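# Looking After a Home Television and Disc Collection

Kekwood Library Services lends television series on disc to members across the Husness district. The collection stands at 1,159 titles, of which 943 are complete series. The following advice is offered to members who keep their own sets at home, and applies equally to borrowed items.

## Handling and cleaning

- Hold discs by the outer edge and the centre hole.
- Wipe with a soft, dry, lint-free cloth, moving in straight lines from the centre outward. Circular wiping can leave scratches that follow the track.
- For sticky marks, use a cloth dampened with clean water, then dry the disc fully before it goes back in its case.
- Do not use window cleaner, toothpaste or furniture polish.

## Storage

Store cases upright, away from heaters and direct sun. Box sets with stacked spindles should be opened on a table. Press the centre button firmly and let the disc lift; do not bend it to free it.

Paper episode guides are best kept inside the case. Where a guide has gone missing, write the season and episode numbers on a card and slip it behind the cover. Members with long-running serials may find it useful to label the spine by season, in pencil on a removable sticker.

## The viewing area

Leave a gap of at least a hand's width behind the player so that warm air can escape. Dust the vents monthly with a dry brush, with the power off at the wall. Cables that cross a walkway should be run along the skirting and fixed with clips.

Dark walls cut down reflections on the screen. A timber floor is easy to keep free of dust, although a rug will soften the echo in a long room.
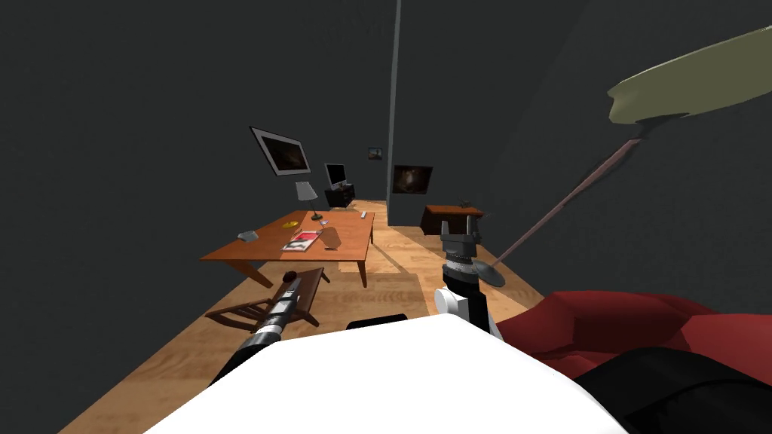
*Dark grey walls and a light wooden floor in a long, narrow room.*

## Returns

Borrowed sets may be left at the Backlund or Virnow branch until 8 p.m. Please check that every disc is in its case, and tell staff if one skips or will not load. Sets of more than 2 discs must be returned over the counter and should not be placed in the chute.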